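Skript zur Übung »Software bauen unter Linux«, Teil 4: Optionale Abhängigkeiten und was configure so alles heimlich macht

Juni, Jostham – Kursleitung Kettler
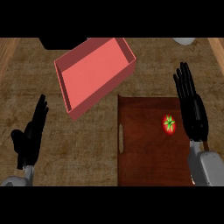 Worum es heute geht

Letztes Mal sind wir bei der Frage hängen geblieben, warum dasselbe Programm auf zwei Rechnern unterschiedlich viel kann, obwohl beide den gleichen Quelltext übersetzt haben. Ich hatte versprochen, das ordentlich aufzuschreiben, und jetzt ist es doch länger geworden als gedacht (kennt ihr ja von mir).

Kurz zur Erinnerung: Ein Build-System schaut vor dem Übersetzen nach, welche Bibliotheken auf dem Rechner liegen. Findet es die Header und kann es ein kleines Testprogramm linken, wird die passende Funktion eingeschaltet. Findet es nichts, gibt es bei Pflichtabhängigkeiten einen Abbruch und bei optionalen oft nur eine einzige Zeile im Protokoll, die zwischen hundert anderen vorbeirauscht. Man bekommt also ein fertiges Programm, dem etwas fehlt, und merkt es drei Wochen später.

Automagische Abhängigkeiten

So nennt man das, wenn es für eine Funktion gar keinen Schalter gibt und allein die Anwesenheit der Bibliothek entscheidet. Auf dem eigenen Rechner finde ich das sogar bequem! Schwierig wird es, sobald ein Paketmanager im Spiel ist. Der weiß nämlich nichts davon, dass unser Programm plötzlich gegen libfoo gelinkt ist. Räumt er libfoo beim nächsten Aufräumen weg, startet das Programm nicht mehr und meldet etwas in der Art:

error while loading shared libraries: libfoo.so.4: cannot open shared object file

Unser Übungsprojekt Notuvville macht genau das mit der Audioausgabe. Schaut euch die configure.ac an, der Test steht dort ohne jedes AC_ARG_WITH. Bitte baut euch den Schalter selbst ein, und zwar mit drei Zuständen:

yes – Bibliothek muss da sein, sonst Abbruch
no – es wird gar nicht erst gesucht
auto – suchen und nehmen, was da ist

Viele lassen »yes« und »auto« aus Versehen dasselbe tun. Wer ausdrücklich --with-audio hinschreibt, will aber eine Fehlermeldung sehen, wenn es nicht klappt.

Wie finde ich heraus, was drin ist?

Mein erster Griff geht immer zu config.log. Die Datei ist riesig und hässlich, bei Notuvville landet ihr schnell in Zeile 734 und wisst nicht mehr, wo ihr angefangen habt. Sucht deshalb nach dem Namen der Bibliothek und lest von dort ein Stück nach unten, da stehen der Compileraufruf und seine Ausgabe. Sehr oft fehlt nur das Entwicklerpaket mit den Headern, die Bibliothek selbst ist längst installiert.

Am fertigen Programm hilft dann

readelf -d ./notuvville | grep NEEDED

Ich nehme das lieber als ldd, weil ldd auch alles auflistet, was die Bibliotheken ihrerseits nachziehen. Und Achtung: Was erst zur Laufzeit per dlopen geladen wird, taucht in beiden Ausgaben nicht auf. Plugins zum Beispiel. Da bleibt euch nur strace oder ein Blick in den Quelltext.

Noch ein Stolperstein, über den ich selbst regelmäßig falle: Nach dem Nachinstallieren einer Bibliothek reicht ein schlichtes make nicht. Die Ergebnisse von configure stehen ja schon fest. Also configure neu laufen lassen, und wer mit einer Cache-Datei (-C) arbeitet, löscht config.cache vorher. Bei CMake entsprechend das Build-Verzeichnis wegwerfen, das ist meistens schneller als die Suche nach der einen falschen Variable.

Aufgaben bis zum nächsten Mal

1. Baut Notuvville einmal mit und einmal ohne Audio und vergleicht die NEEDED-Einträge.
2. Ergänzt den Schalter mit allen drei Zuständen. Der Patch gehört in den Zweig pruderthorpe, bitte nicht nach main!
3. Lasst configure am Ende eine Zusammenfassung ausgeben, in der die Audioausgabe mit ja oder nein auftaucht.
4. Freiwillig: dasselbe in Meson. Dort gibt es den Optionstyp feature, der die drei Zustände schon mitbringt (enabled, disabled, auto) – das geht wirklich flott.

Abgabe als Patchdatei, höchstens 500 Zeilen. Wer drüber liegt, hat vermutlich das generierte configure mit eingecheckt.

Kommentare

mtb_linux: Bei mir sagt configure »audio: no«, obwohl das dev-Paket installiert ist. Muss ich PKG_CONFIG_PATH setzen?

Kettler: Wenn die .pc-Datei unter /usr/local liegt, ja, je nach Distribution. Probier mal pkg-config --exists --print-errors mit dem Paketnamen, dann siehst du, woran es hängt.

mtb_linux: Lag unter /usr/local/lib64/pkgconfig. Pfad gesetzt, läuft, danke!

hexe420: Zählen die Testdateien bei den 500 Zeilen mit?

Kettler: Nein, nur configure.ac, die Makefile.am und der Quelltext.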